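## 6 Handgelenkkamera und Greifhand: Einrichten und Wartung

Dieser Abschnitt gilt für die Zelle Hilgate mit zwei Armen und Fingerhand. Die Arbeiten dürfen nur von eingewiesenem Personal ausgeführt werden. Abschnitt 5 (Sicherer Halt und Freischalten) muss vorher abgeschlossen sein.

### 6.1 Voraussetzungen

- Zelle im Zustand »Halt«, Schlüsselschalter auf »Einrichten«
- Handbediengerät angeschlossen, Zustimmtaster geprüft
- Innensechskantschlüssel 2,5 mm und 4 mm, Drehmomentschlüssel
- fusselfreies Tuch, Isopropanol
- Antistatikband, mit dem Zellenrahmen verbunden

> **VORSICHT – Quetschgefahr.** Zwischen den Schalen benachbarter Armglieder entsteht je nach Stellung ein enger Spalt. Nicht hineingreifen, solange die Antriebe bestromt sind. Das gilt auch bei reduzierter Geschwindigkeit.

### 6.2 Wartungsstellung anfahren

1. Am Handbediengerät das Programm `WARTUNG_HAND` wählen.
2. Geschwindigkeit auf die kleinste Stufe stellen.
3. Zustimmtaster in Mittelstellung halten und das Programm starten. Der Arm hält selbsttätig an, sobald die Stellung erreicht ist.
4. Antriebe abschalten. Das Einfallen der Bremsen ist hörbar.
5. Schlüssel abziehen und bei sich tragen.

**Hinweis:** Bleibt der Arm vor der Wartungsstellung mit Meldung 563 stehen, liegt eine Achse außerhalb des freigegebenen Bereichs. Achse einzeln zurückfahren, Meldung quittieren, Schritt 3 wiederholen. Bremsen nicht von Hand lüften.

### 6.3 Schalen prüfen

1. Trennfugen der Armschalen über die gesamte Länge auf Versatz prüfen. Die Fuge muss gleichmäßig verlaufen.
2. Oberfläche mit trockenem Tuch abwischen. Hartnäckige Rückstände mit Wasser und Neutralreiniger entfernen. Kein Isopropanol auf den Schalen verwenden, der Überzug wird stumpf.
3. Schalen leicht andrücken. Bei spürbarem Spiel die Schrauben der betreffenden Schale über Kreuz nachziehen.
4. Risse und tiefe Kratzer mit Lage im Wartungsblatt eintragen.

Schalen mit durchgehendem Riss werden getauscht. Kleben ist nicht zulässig.

### 6.4 Fingerhand prüfen

1. Sichtbare Schrauben der Hand auf festen Sitz kontrollieren.
2. Jeden Finger einzeln von Hand beugen und loslassen. Der Finger muss ohne Ruck zurückkehren.
3. Gummierte Fingerglieder auf Einschnitte und abgelöste Kanten untersuchen, besonders an den Spitzen.
4. Metallflächen mit Isopropanol reinigen. Gummi nur feucht abwischen.

Die Fingerglieder sind nach 4.000 Betriebsstunden satzweise zu ersetzen, bei Arbeiten mit scharfkantigen Teilen früher. Einzelne Glieder aus verschiedenen Sätzen nicht mischen.

### 6.5 Leitungen und Platine

> **ACHTUNG – Elektrostatische Entladung.** Vor dem Berühren offener Platinen das Antistatikband anlegen. Platinen nur an den Kanten anfassen.

1. Steuerspannung abschalten und 200 Sekunden warten.
2. Leitungen zwischen Platine und Hand auf Scheuerstellen absuchen.
3. Steckkontakte auf vollständigen Sitz prüfen. Nicht an den Adern ziehen.

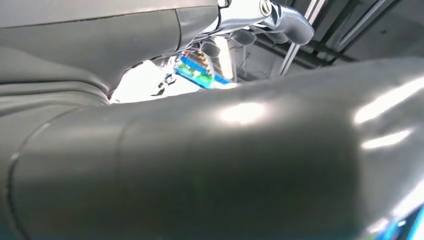 4. Leitungsschlaufen so legen, dass sie bei voller Drehung des Handgelenks weder gespannt noch zwischen den Schalen eingeklemmt werden.
5. Farbfolge der Adern mit dem Anschlussplan in Anhang C vergleichen. Abweichungen nicht vor Ort umstecken, sondern an Felicja Walczak melden.

### 6.6 Kamera ausrichten

1. Linse mit trockenem, sauberem Tuch abwischen.
2. Steuerspannung einschalten, Livebild am Bedienrechner öffnen.
3. Klemmschraube des Kamerahalters lösen, bis sich die Kamera mit leichtem Widerstand drehen lässt.
4. Prüftafel im Abstand von 600 mm aufstellen und die Kamera auf das Mittelkreuz ausrichten.
5. Klemmschraube anziehen und das Mittelkreuz erneut kontrollieren.
6. Kalibrierung starten und den Datensatz mit Kürzel speichern.

**Hinweis:** Der Belichtungsabgleich erfolgt bei eingeschalteter Zellenbeleuchtung. Glänzende Flächen von Arm und Hand erzeugen Reflexe, die die Automatik verfälschen können. In diesem Fall die Belichtung fest einstellen und den Wert im Wartungsblatt notieren.

### 6.7 Wiederinbetriebnahme

1. Werkzeug und Tücher aus der Zelle entfernen, Werkzeug auf Vollzähligkeit prüfen.
2. Schutztür schließen, Schlüsselschalter auf »Automatik«.
3. Testlauf mit verminderter Geschwindigkeit, dabei auf Schleifgeräusche achten.
4. Wartungsblatt unterschreiben und an Iwona Zawadzka weitergeben.

Tritt beim Testlauf eine Meldung auf, die Zelle stillsetzen und nach Abschnitt 9 vorgehen.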